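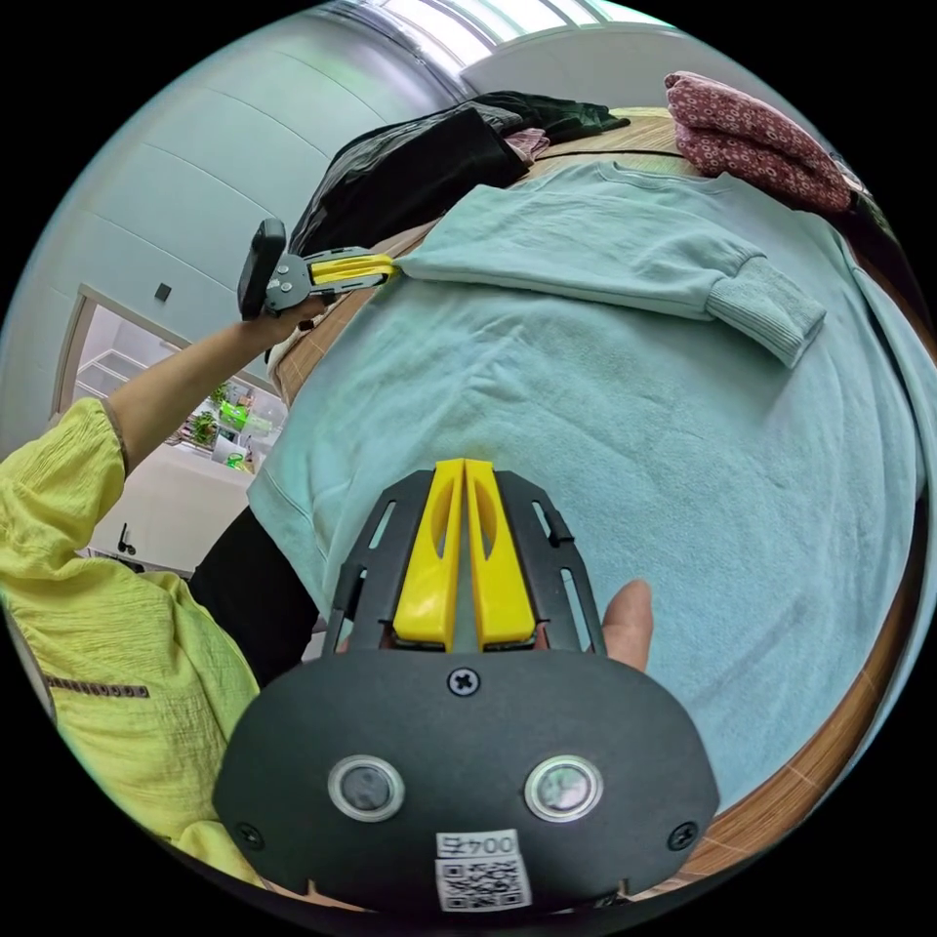

Uto, 1 de agosto de 2018

Prilosis abre el plan de compra de equipos para doblado de ropa en viviendas

La empresa adquirirá pinzas manuales y reservará una partida para los primeros brazos robóticos

Prilosis anuncia hoy el plan de equipamiento de su programa de doblado de ropa, un proyecto que nos tiene ilusionados desde mayo y que por fin cuenta con presupuesto propio. Durante los próximos meses compraremos pinzas manuales, repuestos y almacenamiento, y dejaremos apartado el dinero para los brazos robóticos que vendrán después.

El orden de las compras es deliberado. Un brazo es la parte más cara del conjunto y también la que antes queda superada por un modelo nuevo, mientras que las pinzas de mano permiten empezar ya, en casas corrientes, con mesas, camas y prendas de verdad. Una sudadera gruesa no se comporta como una camiseta, y el puño acanalado pide un agarre distinto al del bajo. Todo eso queremos tenerlo bien estudiado antes de firmar el pedido grande.

Trabajar en viviendas ha cambiado además la lista de la compra. Al principio pensábamos en una mesa de medidas fijas para todas las sesiones - estaba incluso en el primer borrador - y la hemos retirado. La ropa se dobla donde cada familia la dobla, también encima de la cama, y el equipo que compremos tiene que servir en los dos sitios. 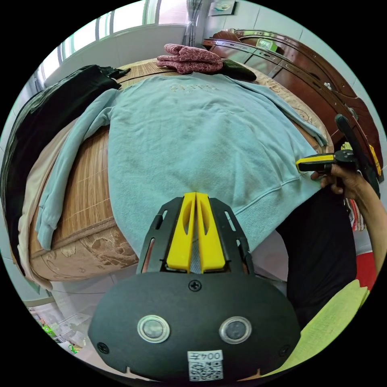
Qué se compra y cuándo

El plan se divide en 2 fases. La primera cubre las pinzas manuales, que se usan por parejas, una en cada mano, y por eso se presupuestan siempre así. Cada pareja llevará su maletín, un juego de dedos de recambio y tornillería. El coste previsto ronda los 549 euros por pareja, con el maletín incluido y sin contar el transporte.

La segunda fase corresponde a los brazos. La partida está reservada, pero no se ejecutará hasta que el equipo técnico entregue su informe sobre tejidos gruesos. Hemos pedido oferta a 2 proveedores, Doucette y Trustley, con las mismas condiciones para ambos: plazo de entrega por escrito, precio de los repuestos cerrado durante la vigencia del contrato y formación en español para quienes vayan a manejar las máquinas.

También hay capítulos menos vistosos que esta vez van con línea propia: discos para guardar las grabaciones, etiquetas de identificación, desplazamientos y horas de mantenimiento. En el ejercicio anterior salían de gastos generales y costaba mucho seguirles la pista. Ahora se podrá saber cuánto cuesta de principio a fin una jornada de doblado, y es un dato que nos hace mucha falta para planificar.

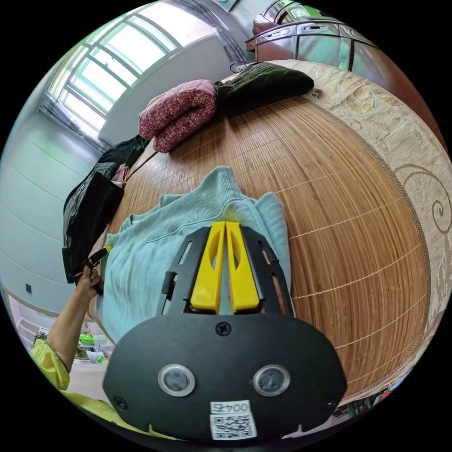 Los dedos de las pinzas merecen su propio apartado en el presupuesto. Son piezas de desgaste y conviene tenerlas a mano, así que se comprarán por lotes y se repartirán con cada maletín. El cambio podrá hacerse en la propia vivienda, con un destornillador, sin devolver la unidad al taller.

Las personas que doblan han participado en la redacción del pliego, y se nota. De ellas salieron la petición de aligerar el conjunto y la de acortar las sesiones de la tarde. Las dos figuran ya en el documento que han recibido los proveedores. ¡Ojalá todos los pliegos se escribieran con tanta práctica detrás!

Las ofertas se recibirán en la sede de Prilosis en Uto. El pliego completo, con el desglose por partidas y el calendario de entregas, puede solicitarse al departamento de compras de la empresa.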